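Speaker notes: Teaching by hand, teaching by remote
Olisum project, talk for the October open session
Draft of August 28, 2025

Slide 1. Title
Say who we are and what Olisum is: a small project on teaching table chores to a two-armed robot. Tonight is only about the teaching part. Training gets one slide at the end if there is time.

Slide 2. Two ways to show a task
First way: you take hold of the arm and move it yourself. The motors go slack, you push the arm through the job, and the joint angles get written down as you go.
Second way: you sit at a pair of small leader arms and the robot copies you. Your hands never touch the robot.
Ask for a show of hands on who has tried either. Wait for it.

Slide 3. What we started with
We started with hand guiding. It needs no extra hardware and people learn it in five minutes. It was fine for one arm.
With two arms it got hard. One person can't hold both arms at the wrist and also work both grippers. We tried it with two people, one per arm, and they got in each other's way. Their bodies also blocked the cameras, so the pictures we recorded had elbows and sleeves in them that would not be there when the robot ran on its own.

Slide 4. Moving to remote control
The leader arms are a setup we call Borus. Each one has a trigger for the gripper. The operator stands behind the robot and looks over its shoulders, or watches the head camera on a monitor.
The monitor is harder to use, but it is what the policy sees. If the operator can't find the rim of a bowl on the monitor, the policy probably can't find it either. We now ask everyone to do at least part of each session on the monitor.
What you give up is feel. With hand guiding you notice when a finger hits the table. Through the leader arms you don't, and new operators press down too hard.

Slide 5. The numbers
3397 demonstrations kept. 359 thrown out.
Most of the thrown-out ones were pauses. The operator stopped to think, the arms stood still, and the recording taught the robot to stand still too. A slow demonstration is fine. A stopped one is a problem.
An operator can do 80 in a day before the work gets sloppy. We used to push past that and ended up deleting the extra ones.
(If asked about cost, say the operator's time is the main part and move on.)

Slide 6. Rules we give operators
Decide which arm does the job before you start recording.
Keep the other arm in view and out of the way.
Approach the rim from above, close the gripper, then lift. Don't close while you are still moving.
If you miss, try again in the same recording. We want the second try in the data.
Move the bowls between recordings, and move them more than you think you need to.

Slide 7. Stacking bowls
Talk through the stacking task. Two fingers over the rim, one inside and one outside. The green bowl goes into the pink one. Stay on this slide for a minute and let people look at the fingers.

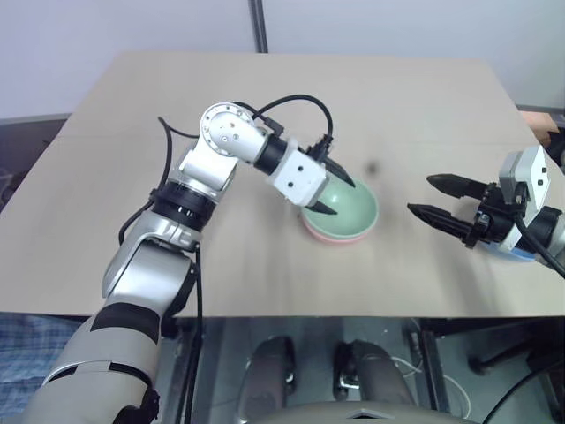
Does the person showing the task need to be a robotics expert?
Anyone with steady hands and some patience can learn it, and our best recordings came from people who had never worked with a robot before.

Slide 8. Mixing the two methods
We still use hand guiding in one place. When a grasp angle is awkward, we set the wrist by hand, save that pose, and let the operator see it before going back to the leader arms. The Emo scripts store the saved poses and show them as a faint outline on the monitor.
We don't mix hand-guided motion into the training set — only the saved poses carry over.

Slide 9. Open problems
Operators differ. Two people doing the same task take different paths, and the policy sometimes lands between them and does neither well.
Soft items are still bad.
Handing an object from one gripper to the other works with practice, but it takes the longest to teach.

Slide 10. Questions
Leave this up. The Bhattacharjee room has to be cleared on time, so take the last question while packing up the leader arms. Sign-up sheet for trying them is by the door.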